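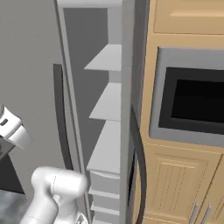 Ticket: microwave door task never starts, arm stops before reaching
Project: Kanlow (student team, simulated kitchen)
Opened by: Bláthnaid Madigan, Tuesday
Assigned to: Kathleen Tierney
Status: closed

Problem

In the Kanlow kitchen the arm is supposed to go to the microwave door, stop just short of it, and wait for the open command. Since the last merge it stops much too early and sits there until the run times out. No error in the console. The log only says "target not reached" at step 2680. I get the same thing on my laptop and on the lab machine in Coughlan.

Tried so far

Restarted the simulator. No change.

Cleared the cached scene and loaded it again. No change.

Ran 12 episodes with a fixed seed. All of them stop at the same pose, so I don't think it is random.

Swapped in the old policy checkpoint from March. Same stop, so it's probably not the policy.

Kathleen, 2:15 pm

Can you turn on the collision shapes and look at the white shelving unit? The microwave is on the far side of it from the gripper, so the arm has to get past the shelves first. If the planner thinks the unit is bigger than it looks, it will refuse the path and hold still.

Bláthnaid, 3:40 pm

Turned them on. The shelving unit has one big box around it instead of separate boards, and the box sticks out well in front of the shelves. The wood cabinets look fine — their boxes match the doors. I also tried moving the start pose back over the counter. The arm gets a little farther and then stops again.

Kathleen, 4:05 pm

OK, that's the cause. The merge switched the asset loader from Kindlow to the newer one, Vovetti, and the new one makes a single box for any object that doesn't list its own collision parts. The cabinets list theirs. The shelving unit never did. Please do the following:

1. Open the shelving asset and add a collision part for each side panel and each board.
2. Set the planner padding back to 24 mm. Someone left it at 80.
3. Delete the scene cache before you reload, or you'll get the old box again.
4. Rerun the same seed so we can compare.

Bláthnaid, 5:30 pm

Did all four. The first reload still showed the big box because I deleted the cache in the wrong folder. Second reload was right. Reran the 12 episodes and the arm gets to the microwave in all of them. In one it brushes the handle of a lower cabinet on the way, but it carries on. I'll open a separate ticket for that.

Kathleen, 5:45 pm

Good. Push the asset file to the shared branch so the other half of the team gets it before the practice round. I added a check to the loader that prints a warning when an object has no collision parts listed. Closing this one.

Last edited Tuesday by Kathleen Tierney

Contact the Kanlow team | © Kanlow student project | Back to top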